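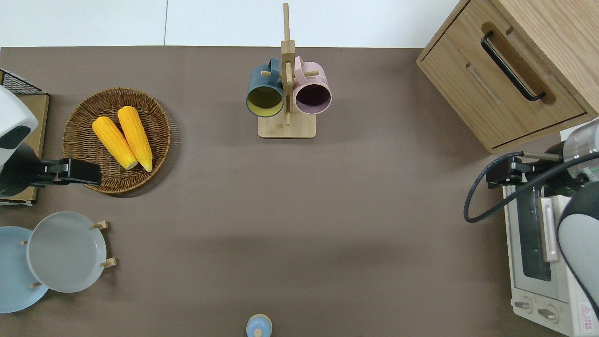 Wednesday, late, and I have eaten a granola bar for dinner in front of two perfectly good ears of corn.

They are yellow, they live in the wicker basket, and they are the reason my result is smaller than it was on Monday. Writing this down tonight so that by the time we do the paper I can't pretend I was calm about it.

Background for future me, who will have forgotten. The claim was that Redum beats Odoi on corn-to-plate. Same demonstrations, over 826 of them, same arms, same table. Odoi gets the head view and joint angles and that's it. Redum gets the same plus my auxiliary loss, where the network also has to predict where the gripper will be a second from now. I was proud of the auxiliary loss. I had a slide for it with an arrow.

Oskari Lappalainen came over from the Jidusmont group in March and asked who scores the trials. I said I do. He asked whether I know which policy is running when I score. I said of course, I type its name in. He said "hm" and went to get coffee, and I have hated that "hm" ever since.

So this week we did it his way. He took 105 of my old evaluation clips, stripped the names, shuffled them, and made me score them again cold. Then he compared me with me.

Seventeen calls came out different. I wrote that out in letters to make it look smaller and it doesn't. 17 clips where the me of the past and the me of this week disagree about whether a piece of corn was put on a plate. Thirteen of those were Redum trials the first time around, and in all thirteen the earlier me was the generous one. Corn on the rim, leaning on a peg of the dish rack: success, apparently. Corn released, rolled, ended up touching a plate: success, with the note "nice recovery." I wrote "nice recovery" about a vegetable rolling downhill.

I don't think I cheated. I think I'd been sitting at that table for weeks rooting for one of the two and the rubric said "corn is placed on plate," which leaves plenty of room for a fan.

New rubric, agreed at the whiteboard before lunch, copied here before someone wipes it:

Success is corn resting on the plate, both grippers open and clear, nothing moving for three seconds.
Rim counts as failure.
If the corn touches the plate and then leaves it, failure, however pretty.
If you have to rewind more than twice, write "unclear" and Oskari scores it.
No notes field until the score is locked.

The last one is aimed at me.

Then in the afternoon we ran fresh trials, 30 per policy, interleaved. Oskari wrote a launcher that flips a coin and doesn't say which policy it picked. It prints "running" and a random string. I sat on the left with the scoring sheet and tried to guess anyway, and kept a tally of my guesses in the margin because I can't help it. I was right slightly more often than wrong, so the blinding is only mostly blind. The one thing that gives Redum away is a small hesitation before it closes on the corn, as though it's reconsidering its career. Odoi just goes. I told Oskari, who said we should report the guess rate. Of course we should. I'd like to work with somebody sloppy for a week, as a vacation.

Resetting between trials is the dull part. Corn back in the basket, side by side, tips toward me. Mugs stay on the tree, teal on the left and pink on the right, since we don't touch mugs in this task and I'd like the background to hold still. The toaster oven is there as a distractor and has performed that job better than anything else on the table. The right arm spends the whole task hanging over it. I've asked twice whether we can park that arm somewhere else and the answer is that every demonstration was recorded with it more or less there, so there it stays, hovering.

We also had a disagreement about basket position. In my old runs I put the basket "where it goes." Oskari wanted to know where that is. I pointed. He got out a ruler. Now there's a list of offsets and the launcher picks one for each trial, and I have to slide the thing over and line it up with a printed overlay on the monitor. It adds maybe a minute a trial, and over an afternoon that is how a person ends up with a granola bar.

Unblinded at 6:40. Redum is still ahead! I want that on the record before the rest. It's ahead by less than half of the old margin, and nearly all of what's left comes from the far offsets, where Odoi reaches for the spot the basket used to be in and closes its gripper on air with great confidence. With the basket in its usual place the two are the same as far as I can tell from this many trials. So the sentence "the auxiliary loss improves grasping" has to go. What I may be able to say is that it helps when the basket has moved. Shorter sentence, duller slide. Oskari thinks it's the more interesting finding. He may be right, and he was very nice about it, which I found hard to take at that hour.

Things I still don't know:

Whether the hesitation is the benefit or just a tic. Could test by adding a fixed pause to Odoi before the grasp. Cheap, do it first.

Whether any of this holds on the second cob. Almost every trial goes for the same one and I never thought to ask why. Look at the demonstrations. I have a bad feeling that I collected a lot of them myself and simply like that one better.

Whether the numbers we sent Brunduven for the spring report need a correction. (Yes. I know they do. Email them tomorrow before coffee, or it'll be Friday and then it will be after the weekend.)

I also went back and looked at the mug runs from the winter, which I scored in the same generous spirit, and closed the folder again. That's a job for another day and ideally for another rater. Jidusmont has a student who has never seen our table and has no feelings about it, and Oskari says she can be lent to us for two afternoons in return for time on the arms.

Left the table as it was, corn in the basket. Wrote DO NOT TIDY on a sticky note and put it on the monitor, then remembered I'm the only one who ever tidies.

Bus was late. Thought about the thirteen the whole way. Need to buy actual food tomorrow.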